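Food and Nutrition > Unit 2: Plant Foods > Chapter 3

Last updated: August

Chapter 3: Citrus Fruit 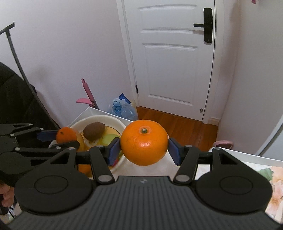 Figure 3.1 An orange with finely dimpled skin. The stem button is near the top.

Citrus fruits grow on evergreen trees and shrubs. Oranges, lemons, limes, mandarins and grapefruit all belong to this group. They are eaten fresh, squeezed for juice, cooked into marmalade and used to flavour cakes and sauces.

A citrus fruit has a peel, a set of segments and, in most kinds, seeds. The coloured outer layer of the peel is called the flavedo. It holds small oil glands, and the oil gives zest its smell. Under it lies the albedo, or pith, a white spongy layer that tastes bitter. The segments are filled with tiny juice sacs.

Skin colour is a poor guide to ripeness. In warm regions an orange may be sweet while its peel is still green. Growers test the juice for sugar and acid before they pick, as oranges do not get sweeter once they leave the tree.

In this chapter you will follow one crop from the Camacho orchard to the kitchen. The grower, Aníbal Nina, keeps 76 trees and picks by hand. Section 3.4 uses his harvest records.

Key terms: albedo, flavedo, segment, zest

Before you start, read the notes on knife safety on page 69. You will need a lemon, a fine grater and a chopping board for the first activity.

Related chapters
Chapter 2: Stone Fruit
Chapter 4: Berries
Chapter 5: Storing Fresh Produce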